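Subject: Re: Can any of them tidy a kitchen yet?
List: home-machines
Date: July 2020

On the home-machines list, a member wrote:

> I keep reading that a robot which clears up after breakfast is just round the corner. My dishwasher still needs me to load it. Is anyone on here getting anywhere with proper chores, or is it all still picking up blocks?

Further than blocks, I'd say, and I'm more cheerful about it than I was in February! We've been working through the Grellum chore list at Brevon, which has 56 jobs on it, all dull and all things you'd do half asleep (wipe this, shut that, put the board away). The cutting board is my favourite. It's big and flat, and you can't just close your fingers round the middle of it. You have to go for an edge, and there's usually something else on the worktop to steer round.

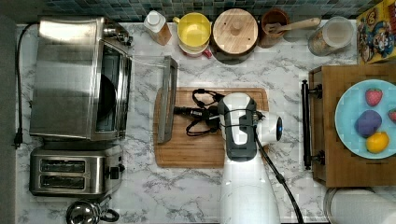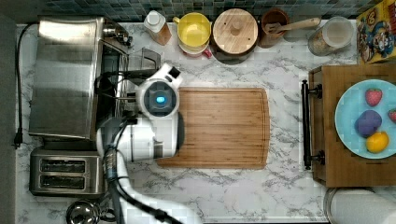
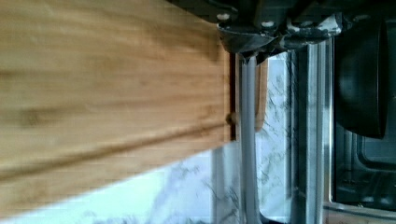
**Posted by the list's kitchen chores editor, Brevon**

The first two are from overhead and the third is the wrist view, with the finger right by the edge of the board. I could look at that third one all day. From above you'd think the gap between board and oven was generous, and then you see it from the gripper and it's a squeeze.

So, can they do it? Some of it, slowly. Our log stands at 3,295 tries across all the jobs, and boards took up about 200 of those. Lifting one from a clear edge is going well. Standing it up against a wall afterwards is not, and anything with a trailing lead nearby is still a gamble. Lougher have the same trouble with trays on their packing benches, so it isn't only a kitchen thing.

Two questions back to the list:

- Has anyone tried the Belov finger pads on bamboo? Ours are fine on plastic boards.
- Do you score a job as done if the board ends up a bit crooked? I do. My own are never straight.

I'd love to see other people's wrist views too, blurry ones included. Send them to the list and I'll add them to the chores page.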